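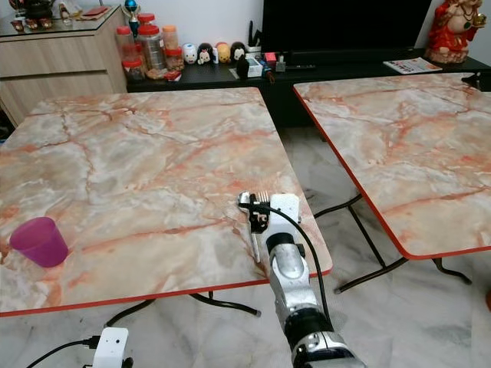 Gripper opens by itself between the two tables (Kakell arm, Surkitia controller)

Opened by: Reshma Mabaso
Status: open, waiting on parts

Hi all, me again, sorry! I've been doing the cutlery runs in the lounge room, fork from one folding table to the other and back, and the gripper has started letting go on its own. It closes fine and the fork sits nicely with the tines up. Then as the arm swings off the edge of the table the fingers just open, no command from me, and the fork hits the marble with a noise you could hear down the street.

It doesn't happen every time, which is driving me a bit batty. I did 21 runs this morning and got 3 drops, all on the way out over the gap and none on the way back. The controller log says "grip OK" right through the drop, so as far as the software is concerned it's still holding a fork. The arm then carries on to the second table and very politely puts down nothing.

I'm marking it as a safety matter as well as a fault. A fork is one thing, but we were meant to move on to heavier stuff in January, and I don't want my foot under it.

What I've tried so far

Restarted the controller (twice, the second time with the power off at the wall). No change.

Put the grip force up a notch. No change, and the fork gets a funny little shudder when the fingers close, so I put it back where it was.

Swapped the fork for a plastic cup. Dropped that too, so it isn't the metal being slippery.

Ran the fingers open and closed with the arm parked and nothing in them. Perfect, not one hiccup. I let it go for ages while I had my lunch.

Slowed the whole move to half speed. Fewer drops I think, but I wouldn't swear to it.

The parked test got me wondering about movement, so I lowered the arm over the floor with the fingers apart and turned the wrist by hand command, a little bit at a time, watching the wrist view. Most of the way round the position reading stays put. Near the end of the turn it jumps, and when I turn back it settles again. I've got that happening over and over now, same part of the turn each time.

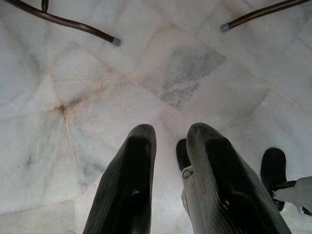

Thierry Tessier: Sounds like the cable and not the fingers. If the reading jumps at one angle, a wire is probably being pulled there. Please stop running it with anything in the gripper, unplug it, and check the connector at the gripper end. Is it the original cable? We'd want that one changed after 2,000 cycles.

Okay, so, original cable, yes, and we're well past that (whoops). I powered down and had a feel of the connector, and one side lifts when I bring the loop round to where it goes on the outward swing. It pushes back in with a click but comes up again as soon as the cable is tugged. I've asked Wahyudi to order a new one and a proper clip for the loop.

Still open from my side: why does the log say "grip OK" for a good 5 seconds after the fingers have opened? A new cable won't fix that, and I'd like it to stop the arm if it happens again. Thierry, can you put that through as its own ticket, or should I? The arm stays unplugged until the cable gets here.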